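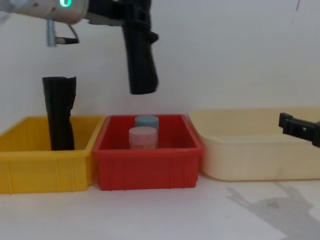 Hi Leobardo, and hi everyone,

Leobardo Olvera wrote:
> The left arm on our sorting cell faults when the wrist turns past 160
> degrees. I swapped the cable on Friday and it still does it. Ideas?

Oh, I feel for you, we had the very same thing in February! Have a look at how much slack you left below the wrist. Ours needed 134 mm of loop — I'd left far less, being tidy — and the plug was getting tugged on every turn. Give it more, tighten the finger bracket while you're in there, and run it slowly before you go back to full speed. Do write back and tell us how it goes.

Warmly,
Treasa Carroll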